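공용 회의실 벽면 재도장 시 기존 도막 처리 범위에 관한 문의

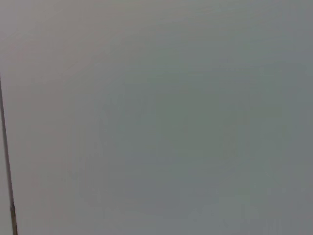 게시자: 시설지원담당

당 기관은 임대 건물의 3층 일부를 사무공간으로 사용하고 있으며, 계약 만료에 따른 원상복구의 일환으로 회의실과 복도 벽면의 재도장을 준비하고 있습니다. 대상 면적은 총 466제곱미터이며, 기존 마감은 수성 무광 도료입니다. 임대차계약서에는 "입주 당시와 동등한 상태로 복구한다"는 문구만 있을 뿐 도장 횟수나 바탕 처리 방법에 대한 규정은 없습니다.

견적은 두 곳에서 받았습니다. Caltier는 기존 도막을 전면 연마한 뒤 하도 1회, 상도 2회를 시공하는 안을 제출하였고, Soliman은 들뜬 부위만 부분 제거하고 상도 2회로 마감하는 안을 제출하였습니다. 공사 기간은 전자가 6일, 후자가 3일입니다. 금액 차이가 상당하여 내부 결재 과정에서 전면 연마의 필요성에 대한 소명을 요구받은 상태입니다.

이에 다음 사항을 문의드립니다. 첫째, 기존 도막의 부착 상태가 양호한 경우에도 전면 연마가 필요한지 여부입니다. 둘째, 부분 보수 후 상도만 시공하였을 때 보수 부위와 주변의 색조 또는 광택 차이가 발생할 가능성이 어느 정도인지입니다. 셋째, 임대인 측 검수에 대비하여 사전에 확보해 두어야 할 서류가 있다면 안내를 부탁드립니다. 색상은 임대인이 지정한 Pinaneo 701번으로 확정되어 변경이 불가합니다.

유사한 업무를 수행하신 분들의 의견을 구합니다.

게시자: 건물관리실무

문의하신 순서에 따라 답변드립니다.

기존 도막이 견고하게 부착되어 있다면 전면 연마를 반드시 시행하여야 하는 것은 아닙니다. 다만 판단의 근거는 육안이 아닌 부착 시험이어야 합니다. 벽면의 여러 지점을 선정하여 칼로 격자형 칼집을 내고 접착테이프를 붙였다가 떼어 내면 도막의 박리 여부를 확인할 수 있습니다. 창호 주변, 급탕실과 접한 벽, 걸레받이 상단은 습기의 영향을 받기 쉬우므로 시험 지점에 반드시 포함하시기 바랍니다. 손으로 문질렀을 때 흰 가루가 묻어나는 백화 또는 분화 현상이 있는 구간은 부착 시험 결과와 관계없이 연마 및 하도 처리가 필요합니다.

색조 차이에 관하여 말씀드리면, 퍼티로 보수한 부위는 도료를 흡수하는 정도가 주변과 다르기 때문에 하도 없이 상도만 시공할 경우 얼룩이 남을 수 있습니다. 무광 도료는 광택 차이가 비교적 덜 드러나는 편이나, 복도와 같이 빛이 벽을 비스듬히 비추는 장소에서는 경계가 확인되는 사례가 있습니다. 따라서 Soliman의 안을 채택하시더라도 퍼티 부위에 한하여 하도를 추가하도록 시방서에 명기하실 것을 권고드립니다. 동일 색번이라도 제조 단위가 다르면 미세한 차이가 있을 수 있으므로, 하나의 벽면은 동일 제조분으로 마감하도록 요청하십시오.

서류는 착공 전 현황 사진, 부착 시험 기록, 도료 납품확인서, 공정별 시공 사진을 갖추시면 일반적으로 충분합니다. 검수 기준, 즉 관찰 거리와 조명 조건을 임대인과 서면으로 미리 합의해 두시면 분쟁의 소지를 줄일 수 있습니다. 시험 시공 면을 한 곳 정하여 임대인의 확인을 받은 후 본 공사에 착수하는 방법도 있습니다.

게시자: 총무과이용자

저희 기관의 경우 Idum 건물에서 퇴거할 당시 부분 보수로 진행하였으며 검수상 지적은 없었습니다. 별도의 시험은 실시하지 않았습니다. 참고하시기 바랍니다.

게시자: 계약서류검토

도장 방식의 선택에 앞서 원상복구의 범위를 먼저 확인하시는 것이 타당하다고 사료됩니다. "동등한 상태"라는 문구만으로는 통상적인 사용에 따른 변색까지 임차인이 부담하여야 하는지 명확하지 않습니다. 입주 당시의 인수인계서와 사진이 보관되어 있다면 이를 첨부하여 임대인에게 복구 범위를 공문으로 질의하시고, 회신을 받은 후 견적을 재요청하시기 바랍니다. 회의실 벽면만 대상이 되고 복도는 제외되는 경우도 있습니다.

아울러 두 업체의 견적은 공정이 상이하므로 총액만으로는 비교가 곤란합니다. 바탕 처리, 보양, 하도, 상도, 폐기물 처리를 구분한 내역서를 동일한 양식으로 제출받으시면 결재 과정의 소명 자료로도 활용하실 수 있습니다. 공사 기간에는 도료의 건조 시간과 재시공에 필요한 여유 일정이 포함되어 있는지도 확인이 필요합니다.

게시자: 시설지원담당

답변에 감사드립니다. 인수인계서는 문서고에 보관되어 있음을 확인하였으며, 임대인 측에 복구 범위를 질의하는 공문을 기안 중입니다. 부착 시험은 급탕실 인접 벽면부터 실시할 예정이고, 양 업체에는 공정별 내역서를 9월 중 다시 제출하도록 요청하였습니다.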